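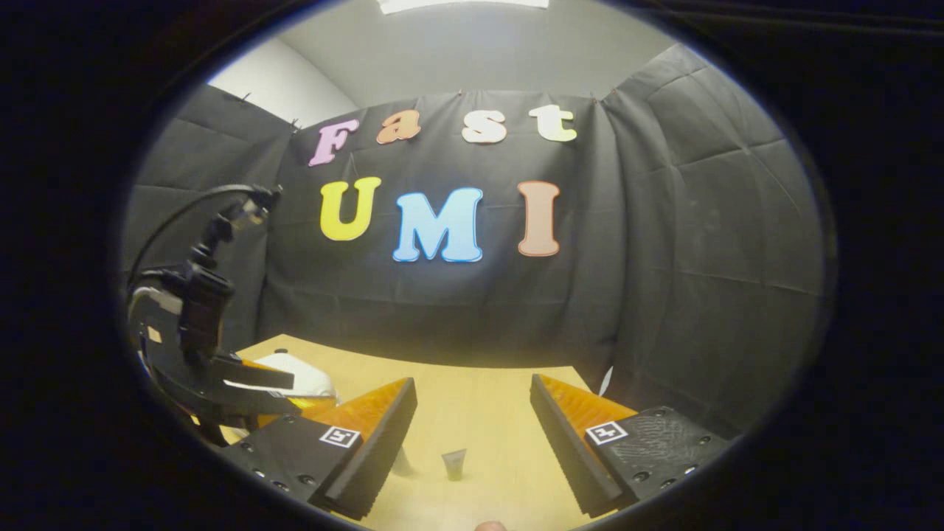
Small gray cup with a lighter rim, on a light wooden table.

Home | Kitchen and Dining | Care and Cleaning | Ask the Community
Print this page | E-mail this page

Removing tea stains from glazed cups

Our reading room at Silmont provides cups for visitors. Several have developed a brown film on the inside that ordinary dish soap does not remove. The glaze is otherwise sound. Please advise on a cleaning method that will not dull the surface, and state whether bleach is acceptable.
Posted by Aled Foulkes

Kjell Fjeld
Baking soda is the recommended first treatment. Place 2 teaspoons in the cup, add enough warm water to form a paste, and rub with a soft cloth for several minutes. Rinse thoroughly. Where the film remains, fill the cup with equal parts white vinegar and warm water, leave it for 3 hours, and wash as usual. Steel wool and scouring powder should not be used — both leave fine scratches, and tea settles into them.

Bleach is not advised for cups with visible cracks in the glaze. It must never be combined with vinegar. Cups with metallic trim should be washed by hand with mild soap only.

Engebretsen
Denture tablets also work. One per cup, overnight. We have used them at the Skasell office for 5 years without complaint. I cannot speak to unglazed cups.

Last updated: June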